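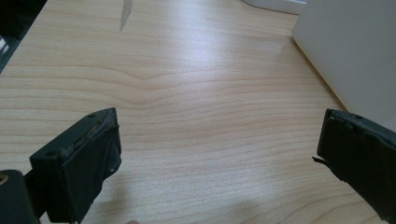 Rewi Workshop, Handout 4: Hand-Held Grippers and Good Habits

Welcome back, everybody, and a special welcome to those of you who moved over from the Flinley section (we're so glad to have you, and yes, you may keep your old notebooks). Today we stay with the hand-held gripper, which you'll be using right through to the Tiltalura meet in October.

Before you record anything, open the fingers all the way and take a good long look at the padding. It takes a lot of rubbing, pinching and dragging to get through a term of practice, and last year's group logged 1,924 grasps, so please be kind to it! Look along the inner edges first and write down any fraying or lifted bits on your check sheet, even small ones.

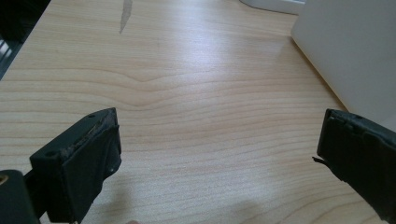

Fingers spread wide over the tabletop, with worn padding on the left and a torn flap on the right.

A loose flap can touch an object before the rest of the finger does, and then your grasp notes get awfully hard to compare with your partner's. Don't pull at it, please. Mark the side, left or right, and bring the gripper up to the front bench.

For next time: read pages 13 to 16 of the Hirenden booklet and finish your check sheet, both sides.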